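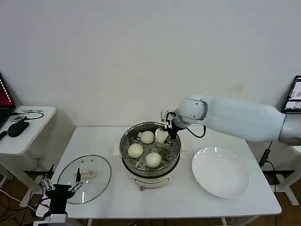
Şükran Ersoy wants it known that a bun lifted by its top is a bun with no top, and she would like section 4 to say so. It now does.

4. Unloading the steamer
1. Switch off. Set the glass lid flat on the table.
2. Keep a plate next to the basket - an arm's length is too far.
3. Take the buns out by their sides, one at a time.

CAUTION: Steam burns. So does impatience.
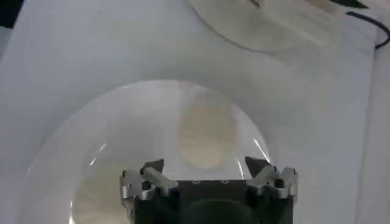
Potdale Canteen Team - Steamer Guide, ext. 2886

NOTE: Clear things vanish on a white table. Look before you put down a hot basket.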